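Apr 1, 2020
By the Hokeo news desk

Opening a microwave sounds like the easiest job in the kitchen, but it is a lovely, nasty problem for a robot arm. The door swings on a hinge, the handle moves along a curve, and the arm has to keep its own elbow out of the way the whole time. The software team at Brarnico has now released a planner that takes on exactly this sort of job, and it's great fun to play with!

The planner, called Brøndum, works out the arm's path and the door's path together, then hands both to the controller as one smooth motion. Earlier versions planned the two in turn and often got stuck halfway round the swing. The new release comes with 103 simulated kitchens, all with cupboards, drawers and appliances that open, and the team ran 4000 door tasks in them before letting anyone else have a go. A full plan now takes 366 milliseconds on an ordinary desktop machine, down from 674.

The code and the kitchens are both free to download, and there is a short guide for people who want to add their own arm. Trials on real doors are planned for July at the Skusstead test kitchen, starting with fridges.
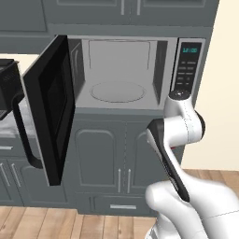
A simulated kitchen with a robot arm in front of an open microwave.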